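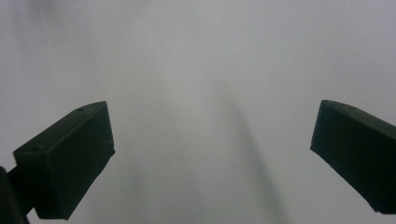
¿Puede una máquina hacer hoy las tareas de una casa o de un taller pequeño sin que nadie la supervise? Depende de la tarea: las que admiten un entorno preparado y piezas repetidas están resueltas desde hace décadas; las que exigen tratar con objetos variados, blandos o mal colocados se ejecutan en demostraciones, con una tasa de fallo que todavía obliga a tener a una persona cerca.

# Capítulo 9. Tareas domésticas y de taller: estado de la cuestión

## 9.1 Planteamiento

En los capítulos anteriores se ha tratado la manipulación como un problema de geometría y de fuerzas: dado un objeto de forma conocida, hallar los puntos de contacto y el esfuerzo de cierre que lo mantienen sujeto. En este capítulo se abandona la hipótesis de forma conocida. Doblar una camisa, vaciar un lavavajillas, clasificar tornillería mezclada o limpiar un banco de trabajo son tareas que un adulto aprende en minutos y cuya especificación formal resulta, en cambio, muy extensa.

Conviene separar tres magnitudes que la bibliografía divulgativa suele confundir:

- **Capacidad**: la máquina ha completado la tarea al menos una vez.
- **Fiabilidad**: fracción de intentos completados sin intervención, en condiciones declaradas.
- **Rendimiento**: tareas completadas por hora, incluido el tiempo de recuperación tras cada fallo.

Un vídeo acredita la primera. La decisión de compra de un taller depende de las otras dos.

## 9.2 Un caso de referencia

Utilizaremos a lo largo del capítulo los ensayos del taller de Gallden, dirigidos por Brahim Gaber. El taller recibe cajas de herrajes devueltos y debe separarlos por modelo antes de reponerlos. Se evaluó una celda de un solo brazo con pinza de dos dedos paralelos durante 3000 intentos de agarre, repartidos entre dos turnos. En 284 de ellos la pieza no llegó a la bandeja de destino.

La tasa de fallo por agarre es, por tanto,

284 / 3000 = 0,095

es decir, un 9,5 %. La cifra parece moderada hasta que se traslada al pedido. Si un pedido consta de 9 piezas y los fallos se suponen independientes, la probabilidad de completarlo sin incidencias es

(1 − 0,095)^9 ≈ 0,41

Menos de la mitad de los pedidos se completa sin un solo fallo. La hipótesis de independencia es discutible, ya que una pieza mal asentada tiende a desplazar a sus vecinas; se revisa en el apartado 9.5.

Gaber clasificó los fallos en el informe interno según la fase en que se originaban: percepción, aproximación, cierre, transporte y depósito. La fase de cierre acumulaba la mayor parte. Las piezas planas apoyadas sobre una superficie lisa resultaron las más difíciles, porque los dedos deben descender casi hasta el contacto con la mesa y el margen vertical se reduce a la tolerancia del propio brazo.

## 9.3 La vivienda frente al taller

El taller permite modificar el entorno. Puede fijarse la iluminación, sustituirse una bandeja, añadirse un tope. En la vivienda estas medidas rara vez son aceptables para el usuario, y el sistema debe absorber toda la variación. El ensayo doméstico de Bivport, que se analiza en el apartado 9.6, partió de un brazo similar y de un repertorio de 200 objetos de cocina. El orden de los armarios cambiaba de una vivienda a otra, y también dentro de la misma vivienda entre la mañana y la noche.

De la comparación se extraen dos observaciones que guiarán el resto del capítulo. La primera es que el coste del fallo difiere: una bisagra caída se recoge, un vaso caído interrumpe la tarea y crea otra. La segunda es que la supervisión humana tiene un precio distinto en cada lugar. En el taller, un operario puede atender varias celdas; en la vivienda, la persona que vigila la máquina suele ser la misma que habría realizado la tarea.

## 9.4 Requisitos previos y notación

Se supone que el lector maneja el cono de fricción (capítulo 4) y la estimación de proporciones binomiales (apéndice B). Denotaremos por *p* la probabilidad de éxito de una acción elemental, por *n* el número de acciones de la tarea y por *t_r* el tiempo medio de recuperación. Salvo indicación contraria, *t_r* incluye el tiempo que tarda el operario en llegar a la celda.

Los datos de Gallden se utilizan de nuevo en los problemas 1 a 4, y los de Bivport en el problema 7.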